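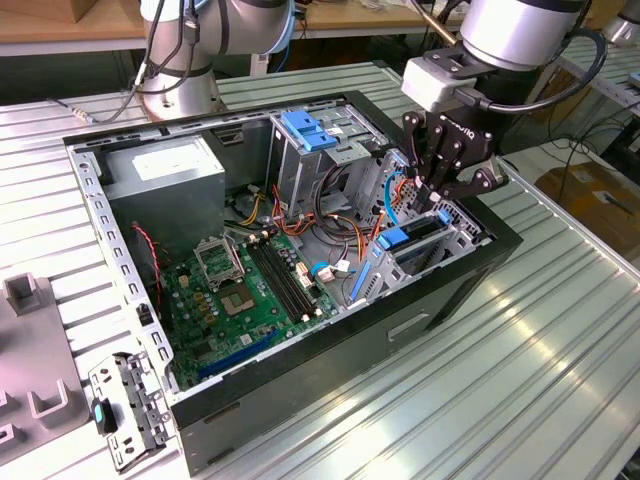 Erdal Bayram wrote in June that what he wanted from a task planner was to be able to stop it halfway through a teardown, change one step, and carry on without going back to the first screw. Resume-from-step has been in Takitmont since version 2 and works on single-arm and two-arm cells.

Takitmont Disassembly Planner

Takitmont is planning and control software for taking apart electronic equipment with robot arms. It was written for desktop computers, where drives, latches and cables sit close together and two machines of the same model rarely have their wiring in the same place. It runs on a Linux workstation beside the cell.

How a job runs

You load a parts graph for the case type, or build one in the editor. Each part has an approach direction, a grip width and a list of parts that must come out first. Perception compares the camera view with the graph and marks every part as found, missing or uncertain. Missing parts are skipped. Uncertain parts are held for the operator, who confirms or redraws the outline on screen.

The planner then orders the remaining steps and checks each arm path against the case walls, the table and the other arm. If a path fails the check, the step is moved later in the order and tried again.

Cables

Flexible wiring is handled as a keep-out volume that is measured again after every step. You can set the margin for each job. A wide margin is safer but will block more grasps in a crowded case. Cable unplugging is supported for connectors in the parts library. Anything else needs a taught motion.

Gripper support

Drivers are included for two-finger and three-finger grippers. Finger mode can be set for each part, so a latch and a drive cage can use different grips in the same job. Force limits are set in the part entry and can be overridden for the whole job.

Specifications

Arms per cell: 1 or 2
Parts library: 2,122 entries
Case templates: 14
Default planning timeout: 900 ms per step
Interfaces: Python, C++, command line
Log format: plain text, with replay in the viewer
Simulation: included

What is in the license

Planner, perception module, graph editor, viewer and simulator. The Sperling calibration tool is included with two-arm licenses and sold separately for single-arm cells. Cameras, arms, grippers and workstation are not supplied.

Known limits

Screws with damaged heads are reported and left in place. Glossy labels can be read as separate parts under strong overhead light; lower the exposure in the camera settings. CPU retention brackets are supported in the open and closed positions but not in between.

Ordering and support

Licenses are sold per cell by Gorside. Installation can be done remotely or at our Stavville workshop. For quotes, ask for Leonie Frerichs. Technical questions go to Ctibor Charvát, and please attach the job log.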